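Hussam Karam
@hkaram_kitchen

Redoing the deep cupboard under the worktop this month. 600 mm wide, one fixed shelf, and a back half that I can only reach kneeling down. Thread on wire baskets and clear boxes, with measurements where I have them. 1/

Starting position: food boxes stacked directly on the shelf, lids in a separate pile beside them. To get at a box near the bottom I had to lift out everything above it, and the lid pile slid over every time the door was shut with any force. 2/

First attempt was dividers. I bought the Jerwood adjustable type, which is sprung and pushes against the cupboard sides. It needs two parallel walls. My cupboard is older than I am and tapers towards the back by enough that the divider worked itself forwards. Returned. 3/

Second attempt was one large plastic crate. It held everything and weighed too much to pull out with one hand. Also solid sided, so I couldn't tell what was in it without taking it out. It now lives in the shed with the hosepipe fittings. 4/

Third attempt is wire baskets, each used as a drawer. No runners. The basket sits on the shelf and gets pulled out by its front rim. Clear boxes go inside the basket with their lids on. 5/

Measure the inside of the basket at the base. Most shops give the size at the top rim, outside edge to outside edge. On sloping sides the difference can be large. On mine it came to 33 mm across the width, enough to rule out a box I had already paid for. 6/

Same problem with the boxes. The lid is normally the widest part, and if it has clips, the clips are wider again. The printed size is often for the body only. Put a ruler across the lid, clips shut, and use that number. 7/
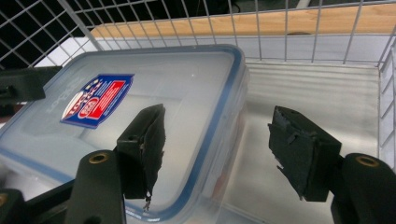
Clear box in the wire basket.

Clearance. I allow 12 mm between the box and the basket on the sides I lift from. Less than that and fingers don't go down past the lid, so you end up pulling on the lid itself and it comes off in your hand. With lentils this is a long evening. 8/

On the other two sides the box can sit right up against the wire. A box with space on all sides slides about when the basket is pulled and hits the front rim. A strip of shelf liner in the base stops most of this. Cut it slightly small or it rides up at the edges. 9/

Height matters more than I expected. If the box is lower than the rim, you have to reach in and down. If the lid stands a little above the rim, you can get hold of it from the side. Too far above and it catches the shelf overhead on the way out. 10/

Wire gauge: the thin-wire basket from Brotero bowed in the middle when loaded with flour and rice. The Ronine one has a thicker rim and a cross wire underneath and stayed flat with the same load. It costs more. I kept the Brotero for tea towels. 11/

Check the underside too. Where the wires are welded there can be a sharp point, and it will mark a painted shelf the first time you drag it. A flat file and a minute per basket. Felt pads are no good in a kitchen, they pick up crumbs and go hard. 12/

Labels. I tried the lid first, then moved them to the short end of the box, which is the end that faces me. Masking tape and a pencil. Printed labels look better and I never reprint them when the contents change. 13/

Somebody asked in replies about round tubs. They waste the corners. I have 2 left, for things that came in them, and they go at the back. 14/

Also asked: glass or plastic. Plastic in the baskets for weight, glass in the fridge. The older plastic ones go cloudy after enough hot washes but you can still tell pasta from rice through the side. 15/

Still to sort out: the back half of the cupboard. A longer basket would reach, but fully loaded it would tip off the shelf edge before the last box was clear. Considering proper runners. Chung do a bottom-mounted pair that screws straight into the shelf, and I need to check the screw length against the board thickness first. 16/

Will add to this in April when the runners are in. If anyone has fitted the Chung ones to a shelf that isn't square, I'd like to know what you packed them out with. 17/17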